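Tanlow Drinking Vessel Vocabulary: Data Card

Overview

The Tanlow Drinking Vessel Vocabulary is a collection of written survey responses on the everyday names people give to cups, mugs, tumblers and similar items. It is maintained by Zistgate and is intended for use in dictionary work, language teaching and the study of regional word choice.

Contents

The release contains 1,000 responses in a single comma-separated file, together with a code sheet. Each row holds the respondent's preferred term, any second term offered, the region in which the respondent grew up, and an age band. Names and contact details were removed before the file was assembled.

Terms are recorded as written. Spelling variants are kept in the "term" column and grouped under a standard form in the "lemma" column. The entry "cup" is used both for items with a handle and for items without one. 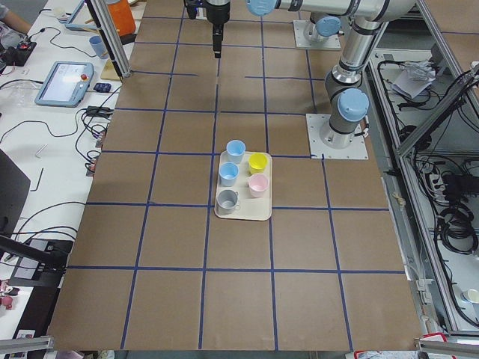

Collection

Responses were gathered in February by means of a paper form and an identical web form. Respondents were adults who reported English as a language of the home. The form asked for the word the respondent would use when speaking to a family member. No list of suggested answers was provided.

Coding

Two coders worked separately from the same code sheet. Agreement on the standard form was 81 percent before discussion. Remaining differences were settled by Golshifteh Dehghan, and these rows carry the value "R" in the "status" column. The Abbasi scheme was used for region codes, and the Nisodov list for age bands.

Material terms such as "paper," "plastic" and "china" are stored in a separate column when they form part of the answer.

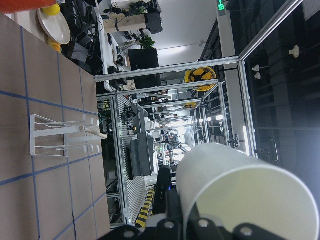
A paper cup, coded as lemma "cup," material "paper."

Known limitations

Rural regions are underrepresented. Web respondents gave second terms more often than paper respondents, and the two groups should be compared with care.

Access and corrections

The file may be used for teaching and research with credit to Zistgate. Requests for correction should quote the row number and are answered within 90 days.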